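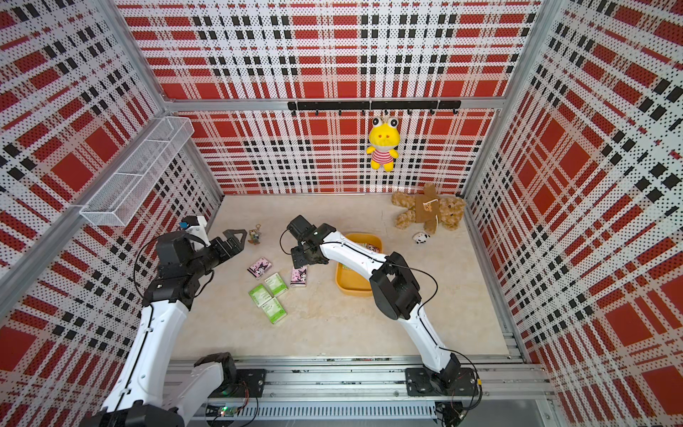
4.2 Do viewers finish what the row tells them to start?

The claim we set out to test is a common one in trade writing on streaming: that a themed row ("Slow Films for Rainy Nights," "Movies Where Very Little Happens") leads people to watch things they would otherwise skip. Drollska, the service that gave us its logs, makes a version of this claim in its own pitch to film distributors. We had doubts about it going in, and most of them are still with us.

The logs cover 237 households over 11 weeks. Each record gives the title, the row it was picked from, the start time and the minute at which playback stopped. They don't say who was in the room, or whether anyone was awake. Earlier work on the Wekeck catalog treated any session longer than five minutes as a "view," and we think much of the good news in that work comes from this one choice. A person who gives up on a film at minute six has not discovered it in any sense a distributor would pay for.

We therefore counted a film as watched only if playback reached the closing credits within two days of the first start. Under this rule the advantage of themed rows over the plain alphabetical list mostly goes away. Themed rows did produce more starts. They also produced more early stops, and the two come close to canceling out. Figure 4 plots finished films against starts for each row type; the gap between the lines at the left of the plot is the part usually quoted, and the narrowing at the right is the part usually left out.

One group of titles did better. Films with subtitles, when placed in a row whose name warned the viewer that there would be subtitles, were finished more often than the same films in a row named only for mood. It is tempting to say that honest labels work. We would be careful here. The warned rows were also shorter, and they were shown mainly in the evening, after 9 p.m., when finishing rates on Drollska are higher for everything. We can't separate these effects with the data we have, and we don't believe the earlier Mwaipopo survey could either, in spite of what its summary says. That survey asked people what they remembered watching, and memory is kind to long films.

A second problem is repeat viewing. Nearly 11 percent of the finished films in themed rows had been finished by the same household before. Calling these "finds" seems wrong to us, yet the Drinevano measure, now the usual one in this area, counts them as such. Taking them out lowers the score for comedy rows the most and hardly touches the documentary rows.

None of this shows that odd row names are useless. They may well make browsing more fun, and we did not measure fun. What the logs do not support is the stronger statement that they change what gets watched to the end.

Figure 4. Finished films against starts, by row type, repeat viewings removed. Households with fewer than five starts are left out.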